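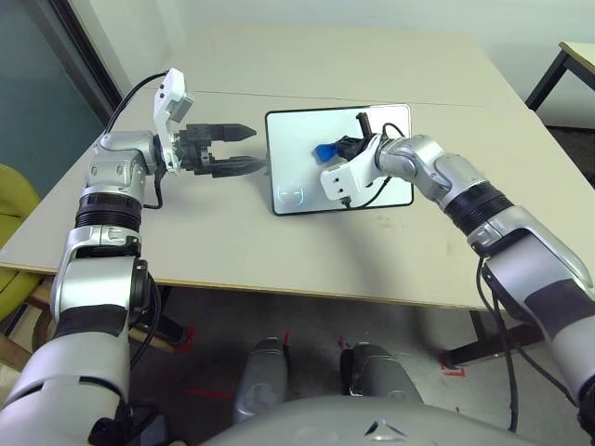 Board work at the Emholm bench, and who does it now

Home | Posts | Notes | Contact

Wednesday, July 5, 2023
Posted by benchlog

The Emholm site runs its packing lines off small whiteboards. There are 18 of them. Each one goes out at the start of a shift with the line's order sequence on it and comes back at the end covered in corrections. Until April, cleaning and checking the returned boards was a job for whoever finished early. It took 10 minutes a board when done properly, and it was often not done properly. A leftover stroke from the previous shift can read as a changed quantity, and we have shipped wrong cartons for that reason.

The two-arm robot is being set up to take that job. It works at a table with one board at a time. Most of my hours since spring have gone into the right arm, specifically into how it holds the tool and how the pressure is set.
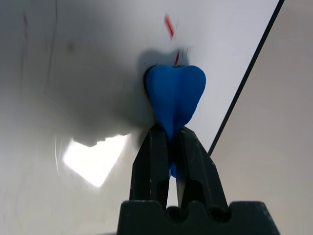

The blue piece in the right position between the fingers, red marks on the surface behind it.

Grip is the parameter that drifts. If the fingers close too low the piece tilts under load and only one side makes contact. If they close too high it turns. We log each pick, and of the first 211 logged, the failures clustered after changes to the approach angle. I now leave the approach angle alone and adjust height only. Glare is the second problem. Glossy boards reflect the ceiling lights, and the vision step can lose a faint line inside a bright patch.

The left arm has less to do. The plan is for it to steady the board from the side, but the force limits for that are not agreed yet.

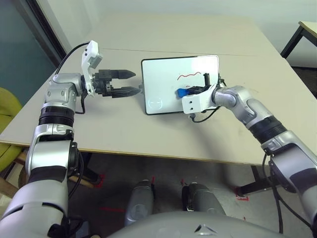
Red wavy line on the board, left gripper slightly open and empty.

What has changed for people is mostly the order of the day. The 4 operators who used to share board duty now have a review slot instead. They look at the flagged boards, confirm or reject, and write the reason in the log. Two of them like this. One misses the old job, which was quiet and could be done sitting down, and has said so in every meeting. I think that objection is fair and it is in the minutes.

The review slot needs more attention than cleaning did. It is also graded at the same pay level, and the Plelletitz site has already asked why. I have no answer from management. My own position is that if a task now requires a judgment, a written reason and a login, it should be described that way in the job sheet.
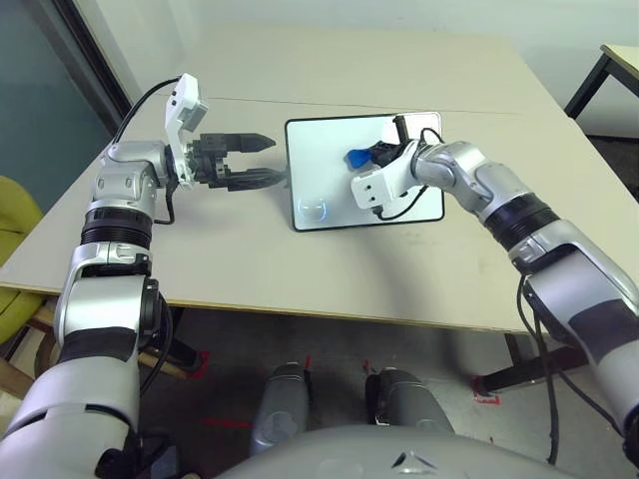

Right arm over the middle of the board, left gripper at its left edge.

Open items for this month:

- Height offset per board. Some of ours are slightly warped.
- Cable slack at both wrists, to be checked at full reach.
- Wording of the job sheet, second draft.
- A stop procedure operators can carry out without calling me.

The last item should have come first. I have moved it up.

Recent posts
Label stock from Van Leeuwen: adhesive test results
Why the Privetti conveyor trips on restart
Shift handover at Plelletitz, with and without paper
Torque settings for the carton closer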